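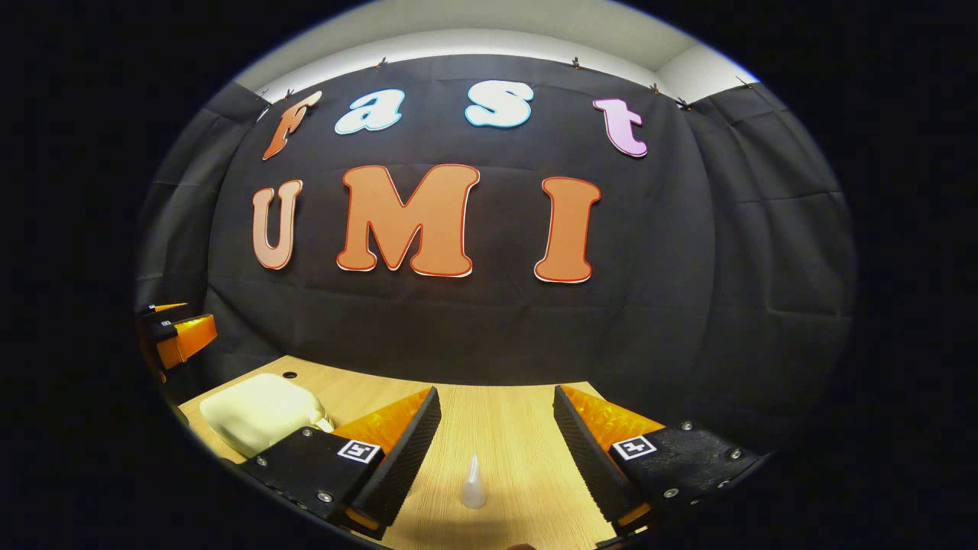 How do I stop cut-out letters dropping off a black cloth backdrop?

Posted by Zerketti, 2025-05-12

Hello all. I've clipped a black cloth along the top of the wall behind our table and put big coloured letters on it, two rows of them. I'm quite fond of it already, but I do worry about the heavier capitals coming down, and the creases bother me more every time I sit there. The cloth has to come down again in September, so nothing permanent please! Any ideas?

Laskowska
What a cheerful thing to have behind a table! I'd use small safety pins, pushed through from the back of the cloth into a bit of felt glued on each letter. Mine are card and I give the big ones 3 pins each, the little ones get by with fewer. For creases, take it down and iron it from the back on a low heat – test a corner first, as some black fabrics go horribly shiny – then hang it straight away while it's still a bit warm.

Plorkmont
steamer. about 5 minutes, letters off first. more clips helps too

Flimudex
Double-sided tape never lasted on my cloth, it just picked up fluff. Sticky-back hook tape was better, though it does depend on the fabric.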